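The mug tree that holds no mugs

I bought a mug tree in October with every intention of hanging mugs on it. White, round base, tall pole, curved arms sticking out at the top like a little coat rack. Then I got it home and remembered that all our mugs are the giant soup kind with handles you can barely get a finger through (thanks, Mom), so it sat next to the toaster looking silly for weeks.

What saved it was the whisk. Our utensil drawer has jammed on that whisk at least once a day since we moved in. You pull, it goes two inches, and then you're sticking a butter knife in the gap and fishing around and saying things you shouldn't say in front of a toddler. One night I got so fed up I yanked it out, looked for somewhere to put it, and stuck it on the mug tree. And it stayed there! The drawer opens all the way now. I keep opening it just to enjoy it.

My friend Keerthana Suvarna came over and said I should do the measuring spoons too, so I tried, but the ring they're on is too small and they kept sliding off. The tea strainer works great. So does the small ladle, if you hang it on the side away from the wall. The potato masher is too heavy and I wouldn't risk it.

If you want to try this, get a stand with a decent base. I had a skinny one from Galwood years ago that went over if you so much as looked at it. And put it down on something flat, not half on the dish towel like I did.

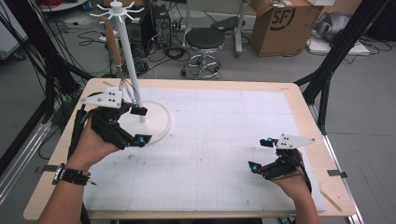 Next I want to deal with the pan lids, which are living in the oven at the moment. Send me your lid ideas, please, I preheated two of them on Sunday.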